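Where Do Outgrown Clothes Go? A Study of the Bevar Exchange
Project report, second year, Consumer and Textile Studies
Eino Karppinen

1. Background

Children grow out of clothes long before the clothes wear out. Parents pass them to relatives, sell them, store them in a loft or put them in the bin. I wanted to know which of these happens most, and whether a local exchange makes any difference. The Bevar exchange is a single room behind a library where families leave clothes and take others. Nothing is bought or sold. It keeps a paper ledger, which I was allowed to copy.

The ledger runs from March over 10 weeks. In that time 2,569 garments were handed in and 1,366 were taken away again. The rest were still on the rails when I finished or had been sent on for rag.

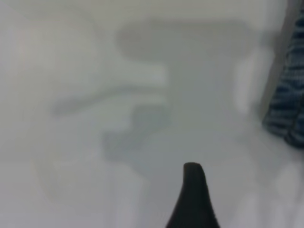 Colour was the hardest column in the ledger to use. Three different people had filled it in, and the same coat could be "navy", "black" or "dark" depending on who was at the desk. Pale clothes were worse, with white, cream and light grey used more or less at random. Part of this is down to how we see tone. A matt black shape on a pale ground, like the pointed one in the first photograph, is easy to pick out, while the soft greys behind it run into each other. I reduced the column to light, middle and dark before doing any sorting. Some detail was lost, but the totals then agreed with each other.

The second problem was size. Makers label by age, by height or by both, and a four-year-old's trousers from one maker can match a six-year-old's from another. I used height where it was given and left out garments with no label at all.

Denim moved faster than any other cloth. Parents told me they trusted it to last, and fading did not put them off. Several said they preferred it faded. Elastic waists were mentioned often too, as they fit for longer and a small child can manage them alone.

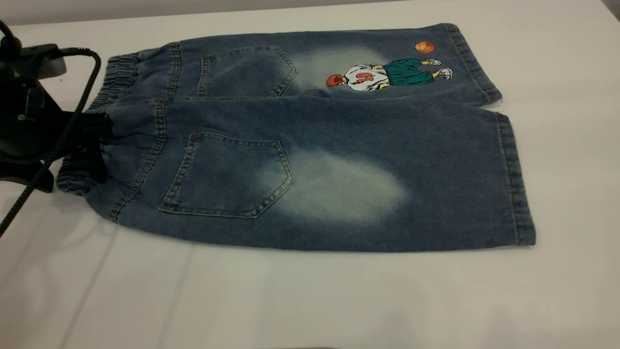 2. Questionnaire

I left forms at the exchange desk and at the Hasard nursery nearby. Around 400 came back, most of them from the nursery. The form asked four things: what happened to the last item your child outgrew, how many children had worn it, what condition it was in, and whether you would take second-hand clothes yourself.

Handing on to family was the most common answer, and storage came second. Many people who wrote "storage" added a note to say they meant to do something about it. Very few said they had thrown clothes away, but I would treat that answer with care. People may not like to admit it on a form, even one without a name.

Shoes, coats and swimwear were the things parents least wanted to take from strangers. Shorts and T-shirts gave them no trouble.

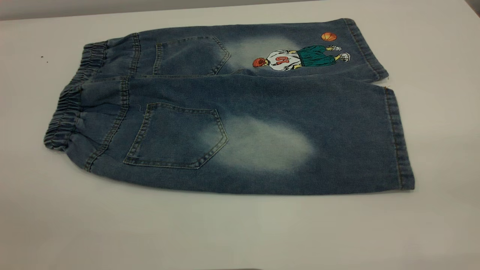 Reading time for this section: 2 minutes

3. Condition and repair

My tutor, Dr Sabatier, suggested a simple grading scale, and I used hers with one change. Grade A is as new. Grade B shows fading or softening but no damage. Grade C needs a repair that can be done at home, such as a button or a short seam. Grade D is for rag. I had first planned to put faded items in C. After a trial morning I moved them to B, as fading does not stop anyone wearing a garment.

Grading was done on a plain table in good light, front first and then back. Knees, cuffs and pockets were checked by hand. Felix, who is on my course, graded one box separately so that I could compare our results. We disagreed mostly between B and C, and nearly always over knitwear. 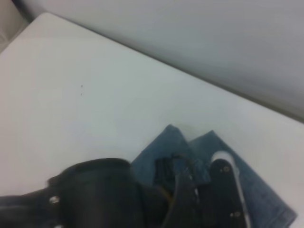 After that comparison I wrote down a rule for bobbled wool, which goes in B unless it has a hole. I then went back and graded the knitwear a second time. It took most of an afternoon and moved a fair number of jumpers up.

4. Limits of the study

The ledger covers spring only. Winter coats and school uniform hardly appear, and late summer would give quite different figures. The nursery forms also came from families with young children, so I can say little about clothes for teenagers. If I did the work again I would agree the colour and size columns with the desk before the first week, and ask for the forms to be returned in a closed box.

Copies of the form and the grading scale are in Appendix A.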